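Home Projects Notes Datasets About

Search this site Type a word and press Enter

# ratia-pantry-words

3 min read

I started this list because my mother-in-law and I could not agree on what to call the thing you drink soda from. She says tin, I say can, and my neighbor Zoriana Bondarchuk says something else again. So I began writing down every name people used for ordinary kitchen stuff, and now it's a dataset (a small one, don't get excited!).

## What's in it

There are 600 rows in `words.csv`. Each row is one answer from one person: the item, the word they used, where they grew up, and any note they wanted to add. I talked to 55 people, mostly friends of friends, plus a bunch of very patient shoppers at the Rissanen market who let me bug them in the checkout line. The list covers 21 items, from dish towels to the heel of a loaf of bread. The heel has the best answers by far, so if you only look at one thing, filter for that. 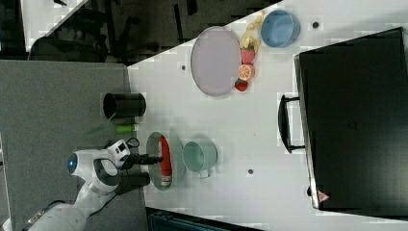 *A gray oval dish with a red can or bottle in it.*

Spelling is left the way people gave it to me. I did lowercase everything, and I fixed the places where I'd typed "dishtowl" (more than once, sorry). If someone gave two words, they get two rows with the same `person_id`.

## Things that might trip you up

The `region` column is messy. Some folks wrote a town, some wrote a state, and Arvo Juntunen wrote "the lake side," which I kept. Older speakers are thin in here too, so please don't use this to claim a word is dying out. Ximeng Liang tried sorting the regions into neat groups for version 2 and we argued over it for a whole evening, so version 3 went back to the raw answers. Her groups are still in `old/regions_v2.csv` if you want them.

There are no names in the file. Ages are in ten-year bands.

## Using it

Take it, chop it up, put it in your class handout, whatever you like. A credit is nice. If you find a mistake, open an issue and tell me the row number.

Last updated August 14, 2023. I'm hoping to add baking words in December, if Orvokki Mäkelä ever sends me her list.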